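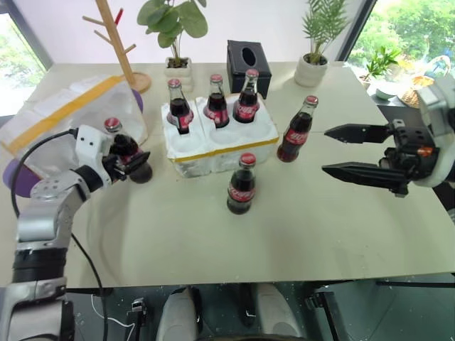
### 4.2 What people kept, and why it stayed in the pantry

We went into the household visits expecting to talk about money. The deposit on a returnable bottle had been the center of nearly every earlier study we read, and our own interview guide gave it the first two pages. It was a little humbling, then, to sit in one kitchen after another in Turnlow and hear people tell us about shelves, cellar stairs, and what their grandmothers used to do with empties.

Of the 225 households that took part, 60 were still holding on to glass drink bottles that could have gone back to a store. Few of them had forgotten the bottles were there. Most could walk us straight to them, and quite a few wanted to, and we spent many pleasant minutes in pantries and on back porches hearing which bottle had come from which summer. The deposit came up late in these talks, often only when we raised it ourselves.

Shape came up early. Our participants had a strong sense of what a "real" bottle looked like, and they tended to sort the rest by how close they came to it. The glass Coca-Cola bottle (Figure 2) was the one they reached for most readily as a point of comparison, including in homes where something else was usually on the table. A locally filled soda from Tunstall was "nearly that shape," a milk bottle was "too wide in the shoulder," and the plain beer bottle was described, over and over, as having no shoulder to speak of. We had not planned to ask about shoulders at all, and we added a question on them after the first week of visits.

This matters for return rates in a way we think has been missed. Bottles that people saw as plain went back to the store quickly, usually along with the weekly shopping. Bottles with a shape that people could name were set to one side first, on the idea that they might be useful or nice to have, and once they had been set aside they tended to stay. One participant in Herodik used hers for cuttings on the windowsill. Another kept vinegar in his and had done so long enough that he had to think about what the bottle had held before.

Storage played its part as well, and we don't want to make it sound as if affection explains everything. Older houses in Turnlow have deep cupboards under the stairs, and a crate fits in them very comfortably. The newer apartments in Herodik have no such space, and bottles there were kept in ones and twos beside the sink, where they were in the way and so went back sooner. When we compared only households with a cupboard or cellar, the gap between the two towns became much smaller, though it didn't close.

The store records from Fandden tell a similar story from the other side of the counter. Staff there logged 900 returned bottles in December, the busiest month of the study, and they told us that the rush came with family visits. People were clearing room for guests. Several staff members said they could tell a cupboard bottle by the dust on it, and they kindly agreed to mark these separately on the log sheet. The marks are not complete — the sheet was often filled in at the end of a long shift — and we use them in Section 5 only as a rough check on what the households told us.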